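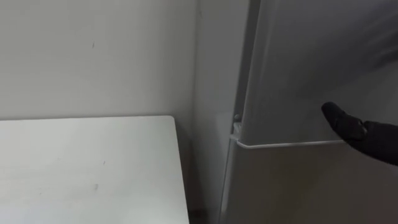 ## Water use in the shared kitchens of Molladier House

Report by Bilal Srour and Eimear Scanlon

### 1. Aim of the project

We wanted to know how much water the students use when they wash dishes by hand, and if a simple change of habit can make this amount smaller. The subject was proposed by our tutor, Didier Hamel.

### 2. Method

28 students took part in the study during four weeks. In the first two weeks they washed their dishes in the usual way. In the last two weeks we asked them to fill a bowl and to keep the tap closed until rinsing. The readings were taken from the kitchen meter every evening at 9 p.m. and written in a notebook.

On two evenings the reading was forgotten. For these we used the mean of the day before and the day after.

### 3. Results

In the first period the consumption was 3000 litres. In the second period it was 600 litres lower, so the saving is 20%. The biggest difference was seen at the weekends, when more people cook.

### 4. Discussion

The meter also counts the water for cooking and for tea, and we could not separate these. Some students went home in the second period, so a part of the saving can come from their absence. Eamon Phelan suggested a small meter on each tap, but our budget of 40 euro did not permit it.

We would like to repeat the measurement in October, with the same students if they agree.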